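Tue 5 January
By Irja Ruotsalainen, Vumia press desk

Robot learns to handle memory modules from 43 demonstrations

We're delighted to share a new result from the Lepik project! Our learning method now lets a robot arm seat a memory module in a desktop computer after watching a person guide it through the job just 43 times. The earlier version needed 1,250.

Across 908 test runs, the arm learned to slow down near the slot and try again when a module sat crooked. "I expected months of tuning," says project lead Umut Avcı. "We had it going by lunch!"

The full paper comes out in May, with the training code.

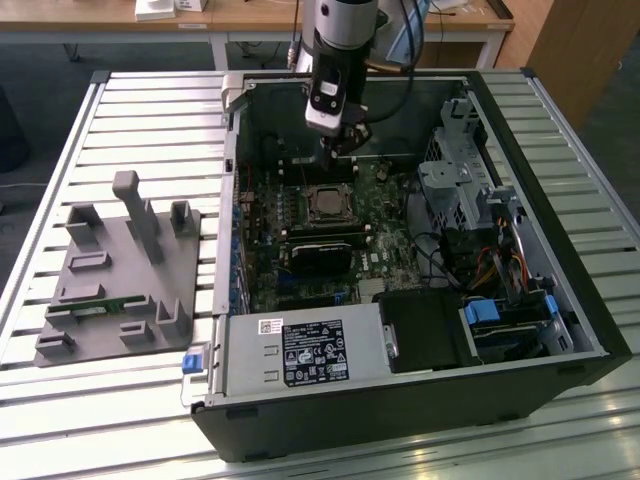
Press contact

Macario Robles, Vumia

We use cookies to improve your visit. Accept / Manage settings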